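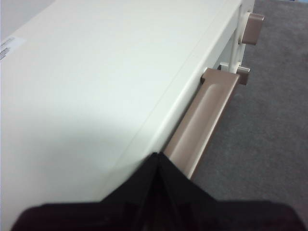

The gripper at the long brown handle of the white cabinet, seen from the robot's wrist. Puvard open day, 6/29/24.

Notes from the Puvard open day

I went to Puvard's open day with low expectations and a full tank of coffee. The invitation promised "a working home helper, live." What we got was a robot arm and a white cabinet on gray carpet, plus a fair amount of talk. Some of it was worth hearing, and I'll try to separate the two.

The arm runs on software called Kidutent, which Puvard has been working on with a smaller firm, Dronik. The job for the morning session was to open the cabinet by its long handle and close it again. Kedir Wako ran the demo and did most of the explaining. He put the view from the wrist camera up on a big screen, so those of us stuck in the back could see what the arm was seeing. I give them credit for that. Most of these events show you the robot from its best side and leave the rest to your imagination. On the wrist view you can tell how close the two black fingers are to the handle and how little there is to go on besides a brown bar, a white edge and a lot of floor.

The first attempt missed. The fingers closed short of the bar, the arm backed off, and Wako said it would try again by itself. It did, and the second attempt got hold and pulled. People clapped. I didn't, mainly because I was trying to write down how long it took and lost my place.

After that it went well for a while, then not so well. By my notes the arm opened the cabinet 5 times before the break and failed 2 more. One of those failures was the odd kind where the fingers had the handle and let go for no reason I could see. Wako thought the grip had been too near the end of the bar. Maybe so. I would like to have seen it done again from the same spot, but the line for questions was long by then.

Now the number. The slide behind the demo said Kidutent had been trained on 1138 recorded openings. I asked how many different cabinets that covered and was told 12, all of them at Puvard's own site. I asked whether the one in front of us was among them. It was. So what we watched was a robot opening a cabinet it had practiced on, in the room where it had practiced. That may well be a hard thing to do. It is also a long way from my kitchen, where the handles don't match and one of the doors sticks.

Someone near me asked about knobs. Knobs are coming, apparently. Someone else asked what happens if a person reaches in while the arm is pulling, and the answer was that the arm stops when it feels a push back. Nobody offered to show this and I think they should have.

The Dronik people had a table with parts on it and were much easier to talk to. They said the hard part is the last inch, when the fingers are so near the handle that they block the camera's own view of it. I had noticed that on the screen and was glad to hear it said out loud. Their fix is to have the arm remember where the bar was a moment earlier. They were frank that this fails if the cabinet gets bumped.

There was supposed to be a second demo using a drawer unit from Saragih, but it was dropped from the schedule and I couldn't get a straight answer as to why. The printed program still listed it.

Would I go again? Probably. Puvard says there will be another open day in August, with a cabinet the arm has not seen before. I asked if visitors could bring their own. Wako laughed and said he'd look into it, and I have since sent him the measurements of mine.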